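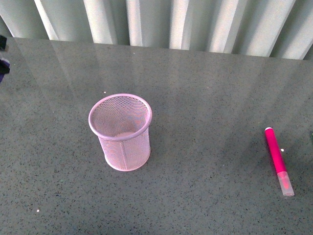
开放日看到的东西都排练过八百遍,去了也就是喝杯咖啡,出发前群里有人这么泼冷水。我当时没回,路上想了想觉得也有道理,可是票都买好了,而且我确实想看看别人家的收桌面任务做到什么程度,所以还是去了。现在回来了,趁脑子里还热着赶紧记一记。这条记得会比较乱,想到哪写到哪,组里谁想看就看,有问题直接在后面接着写。

一月,晚上九点半,宿舍。

先说行程。Noltthorpe那个园区比我想的偏,从车站出来还要换一趟小巴,小巴半小时一班,我眼睁睁看着一班开走,站在风里啃了个冷三明治(以后谁去记得早一班车!)。Detden的实验室在园区最里面那栋,门口没有大牌子,就贴了张A4纸画了个箭头。进去先签到,发一个挂脖子的牌,然后塞给你一张单子,上面写今天有哪些演示台,几点轮到哪一台。我到的时候上午第一轮已经开始了,索性先去看人少的。

单子上的台子我没全看,挑着看的:叠毛巾的看了一会儿,开抽屉的看了一会儿,剩下大半天都耗在收笔那台上了。对,就是把马克笔收进笔筒。听起来特别小儿科是吧,我站那儿的时候后面有个带孩子的家长也在嘀咕,说这个我家老二三岁就会。可是我们自己做过的都知道这活儿有多磨人,笔细、会滚、筒口就那么大一圈,插偏一点就连筒带笔一起推翻。所以我看得比看叠毛巾认真多了。

他们把这套东西叫Bramham,是整个数据加训练流程的名字,不单指哪台机器。讲解的人说最早只是个内部文件夹的名字,后来叫顺口了就没改。

任务的规矩我抄下来了,回头我们可以照着搭一个:桌面上一个空笔筒,几支马克笔随便散开,笔头朝哪边都行,笔和笔可以挨得近但不能摞着。开始以后机器要一支一支拿起来,放进筒里,哪头朝上不做要求(这条我觉得放得太松了,后面再说)。筒倒了算失败,笔掉到台面以外算失败,中途人可以按停但是按了就算失败。时间不限。最后这条也挺有意思,他们说限时会逼着人去调速度,现阶段宁可慢。

我喜欢他们挑的笔筒,网眼的那种金属筒,粉的,文具店里哪都有。第一反应是好看,第二反应是这帮人真敢选啊。网眼这东西对深度相机太不友好了,隔着筒壁能透到后面的台面,深度图上一会儿有一会儿没有,边缘毛毛糙糙的,我们去年用那个白色塑料筒还嫌麻烦,换这个我估计我们那套点云分割当场就散架。问他们怎么处理的,回答很干脆:不用深度,就靠彩色图像,头上一路,腕上再有一路。筒口那一圈卷边是实心的,在图像里很稳定,从斜上方看过去是个椭圆,模型自己就学会盯那一圈了。我问你们怎么知道它盯的是那一圈,他们给我看了注意力热图,嗯,热图这东西大家都懂的,看看就好,不过他们还做了一组遮挡实验,把筒口那一圈用纸胶带盖掉一半再跑,放偏的明显变多,方向也和盖住的那半边对得上。这个我觉得比热图有说服力,值得抄。

台面也值得说两句。他们没铺那种黑色或者绿色的垫子,直接在斑点石头台面上做,灰底子上密密麻麻的黑点白点,抛过光的,后面是拉上的浅色褶子帘。帘子透光,光落到台面上就是一道一道的白影子,拖得老长。我们组做采集的时候恨不得把所有反光都消灭掉,窗户糊纸,灯罩柔光布,折腾一下午。他们说就是故意留着,早上中午傍晚反光都不一样,采的时候就把各个时段都采进去,反正以后放到谁家厨房也是这个样子。我听完有点惭愧,又有点不服气,因为他们有人手一天采到晚,我们哪有啊。

数据量我问到了:总共2339段示范,都是人遥操作录的。其中最早的500段现在已经不用了,原因听着特别耳熟,那一批录的时候笔筒总放在差不多同一个地方,训出来的模型就朝那个位置伸手,筒挪开一个巴掌的距离它照样往老地方放,笔就直挺挺戳在台面上。我一听就笑出来了,跟我们秋天那次一模一样!他们说当时也舍不得扔,想着混进去总比没有强吧,结果混进去就是没有好。最后扔了以后成功率反而上来了。这一段请负责数据的同学务必看三遍,我们那批旧的我也觉得该扔了,下次组会提。

然后是成功率。讲解的幻灯片上写的是百分之73,按整轮算,就是所有笔都进筒、筒没倒,才算一次成功。我很欣赏他们把这个数字大大方方写在第一页。去过别的地方看展示,问成功率都是支支吾吾,要么就按单次抓取报,报出来好看得不得了。这家按整轮报,而且墙上贴着失败分类,哪种失败占多少,都用便利贴一张一张贴在那儿,谁都能过去看。

我在便利贴墙前面站了好久,把几类失败抄回来了,顺序是他们贴的顺序。

夹空。最多的一类。夹爪下去的时候高度差一点点,指尖先碰到台面,笔被挤得滚开。深色笔杆比浅色的好一点,他们猜是跟台面对比的关系,可是没单独验证过。

夹到笔帽。有一种笔的帽子是半透明磨砂的,里头隐隐透出一点笔杆的颜色,帽子还比杆子粗一圈。模型有时候把帽子当成杆子,夹着帽子往上提,帽子松一点的就直接拔下来了。拔下来以后特别滑稽,它会很认真地把一个空帽子放进笔筒,然后回来再找笔,没帽子的笔它又不太认识,就在上头犹豫,手腕左一下右一下的。旁边小朋友笑得不行。

放偏。笔已经提到筒口上方了,下放的时候擦着边,一半在里一半在外,然后筒跟着歪。空筒的时候最容易歪,里面有了几支以后重一点,反而稳。所以他们最怕第一支,第一支进去了大家就松口气。

漏掉。靠台面边上的笔,头上那路相机只拍到一小截,有时候机器就当没有,收完眼前的就把手收回去了,很满意的样子。
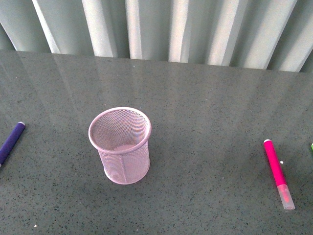
漏掉这一类我追着问了半天,因为我们也有,而且我一直没想明白该怎么标。他们的办法是在录示范的时候加一个“张望”的动作,收到眼前没有了,先把视角左右各偏一下,再决定结束。一开始遥操作的人总忘记做,录着录着就省了,后来干脆在脚踏板上做了个锁,不张望就保存不了。笨办法,但是管用。我问偏多少,说没有定死,让操作的人凭感觉,只要边上那截能整个进到视野里就行。加了这个以后便利贴墙上“漏掉”那一列就薄了很多,不过代价是每轮变长,观众看着会觉得它磨蹭。

下午他们开放了一段让观众自己摆,这一段是我今天最大的收获,必须多写点。

上午的演示都是工作人员摆笔,摆得其实蛮公道的(我留心看了,没有特意避开难的角度),但总归是他们自己人的手。下午就不一样了,谁都可以上去。大人上去一般都很客气,笔摆得疏疏朗朗,生怕把人家机器弄坏了;小孩上去就是另外一回事,有一个小姑娘把笔全部排成一个圈围着笔筒,笔头都朝里,像朵花。机器伸过去,停了一下,拿起一支,放进去了,全场鼓掌!再拿第二支的时候手腕擦到了旁边那支,整朵花就散了,散了以后它倒是收得飞快,散开的样子才是它见惯的。还有一个小男孩,把笔竖着立在台面上,平的那头朝下。工作人员脸色都变了。结果机器直接伸手从上面横着扫过去,笔倒了,然后它回来捡。严格讲这不在规矩里,可是观众看得高兴,讲解的人也顺势说了一句,训练里完全没有立着的笔。

我排队也上去摆了一回。憋着坏呢,我把一支笔的帽子那头搭着另一支的杆子,算不算摞我说不好,搭得很浅。它先去拿了离得远的那支,然后对着搭着的这两支磨了好一会儿,最后从上面那支的尾巴夹起来,带得下面那支转了半圈,两支都收进去了。我心服口服,跟旁边的人说了句厉害,旁边的人说你运气好,上一轮一样的摆法就没成。所以我也别拿这一回当证据,记在这里只是因为好玩。

关于单子上那个“几点轮到哪一台”,顺便吐槽一下,下午根本没按单子走,收笔这台从两点一直开到快收摊,因为人都围在这儿不肯走。叠毛巾那边的同事都端着杯子过来看了。

夹爪部分。指头是Begović的件,橡胶面的,指尖削得很薄。我们用的那种厚指头去夹贴着台面的笔,两边总要蹭台面,他们这个薄,蹭得少。问了能不能单买,可以,但要等,他们自己这批等了7周。我留了个邮箱,回头采购那边谁有空帮我问问价。薄的坏处也问了:软,夹重的东西会往外撇,他们隔一阵子就得换一副,换完以后还要重新对一遍零位,不对的话夹空立刻变多。零位怎么对?拿一支笔放在台面上画好的线上,手动夹十来下看指缝,就这么朴素。我还以为会有什么高级标定板呢。

操作的人用的是一对小手柄,不是我们这种外骨骼的。我试了两分钟,手感比我们的轻,但是没有力反馈,夹到了没有全靠看。我第一下就把笔弹飞了,弹到帘子那头去了,挺不好意思的。教我的人说新手都这样,让我盯着指尖的影子看,影子和指尖碰上的时候就是到台面了。哎,这个诀窍真好,反光的台面还能当半个镜子用,倒影往上跑,手往下走,两个一碰就是到底了。再试一次果然就夹起来了。我在想我们那块哑光垫子是不是反而把这个线索给弄没了,人看不见,模型大概也看不见。这个值得做个对照:同一批人,同样的笔,一半铺垫子一半不铺,看录出来的示范里夹空有没有差别。记下来,待办。

说说我不太认同的地方,免得整篇像给人家打广告。

第一,笔的朝向不做要求。他们的理由是先把收进去做好,朝向以后再加。可是我看了一下午,它几乎都是怎么顺手怎么放,有帽的那头在上在下完全随缘。真放到人家桌上,用的人伸手一拿拿到的是尾巴,还得掉个头,我是会烦的。而且朝向这件事在数据里没标的话以后很难补,两千多段示范再去一段一段看,想想都头大。我问有没有标,说没有。我没好意思继续讲,但是我们自己搭的时候一定从第一天就标上,哪怕暂时不用。

第二,笔筒就一个。我问有没有换过别的筒,陶瓷的、方的,说试过,掉得厉害,所以今天没摆出来。盯着那圈卷边盯出来的本事,换个没有卷边的当然就不灵了。这个我理解,谁家都是从一个筒开始的,只是幻灯片上写“桌面整理”四个字我觉得大了点,写“收笔”就挺好。

第三,台面上有小碎屑的时候没人擦。我本来以为是忘了,后来问了,说采集期间就不擦,和反光一个道理,有就有着。这条我半信半疑。白的小点点混在斑点石头上,人眼都不太分得清哪个是花纹哪个是渣子,模型应该也无所谓吧。但是要是有粘的呢,橡胶指头粘上一层灰,摩擦力就变了,我们自己吃过亏的。他们说指头每天早晚擦。好吧,那就是台面不擦指头擦,先这么记着。

傍晚人少了,我又蹭过去聊了一会儿评测怎么做。他们评测的摆法是印在纸上的,一叠纸,每张画好笔筒在哪、笔在哪、什么角度,评测的时候先把纸铺上,照着摆好,再把纸从底下抽走。抽纸是门手艺!要慢慢抽,不然笔就滚了。我看着觉得太原始,说你们怎么不用投影,吊一个投影仪往下打轮廓线多方便。对面说用过,石头台面反光太强,轮廓线看不清楚,眼睛都要看瞎,最后还是回到纸。行吧,又是一个反光的代价,刚才还夸它呢。我们要是也换成抛光的台面,评测这块就得先想好。我后来又想到一个办法,用半透明叠加,屏幕上把目标摆法的照片和实时画面叠在一起,人对着屏幕挪东西,挪到重合就行。回来的小巴上越想越觉得可以,写个小程序半天的事,我来写。

还有一件小事,他们每天开工的第一轮不计入成绩,叫热身轮,只看机器有没有异响,相机有没有被人碰歪。我们老是第一轮就开始记,然后第一轮总是最差,大家还要争半天算不算。学过来。

失败录像他们全部留着,按便利贴那几类存,和成功的放在一起管。我问失败的进不进训练,说目前不进,但有人在试把失败之后人接手救回来的那一段剪出来当示范用,效果还没定论,让我过几个月再问。我挺感兴趣的,尤其是笔帽拔下来以后怎么救,人会怎么做呢?我猜大部分人会先把帽子盖回去,单手盖不了就两只手。那就牵扯到双臂了,又是另一个坑。

待办先列在这儿,谁认领谁在后面写一声。

旧的那批示范扔不扔,组会上定。
垫子和光台面的对照,需要借一块抛光的板子,厚一点的,别晃。
买网眼笔筒,颜色随便。买两种,一种有卷边,一种没有。
脚踏板加“张望”锁。
示范里加一栏朝向。
叠加对位的小程序,我。
Begović薄指头问价、问交期。
评测第一轮不计分,写进流程。

带回来的东西:一张单子,一支印着Detden的笔(有帽,不透明,夹起来应该没难度),还有他们给的一页纸的任务说明,已经扫描放到共享盘“参观”那个文件夹里了。

回程小巴上又碰到上午那个家长,孩子已经睡着了,她问我是不是干这行的,我说是,她说那你们什么时候能收乐高。我说先收笔,先收笔。

补一句给群里泼冷水的那位:上午确实像排练过的,下午让大家自己摆那段排练不了,下次你跟我一起去,憋点坏主意带着。他们说春天还有一次,时间没定,定了会发邮件。

对了,小巴末班是六点四十,别错过。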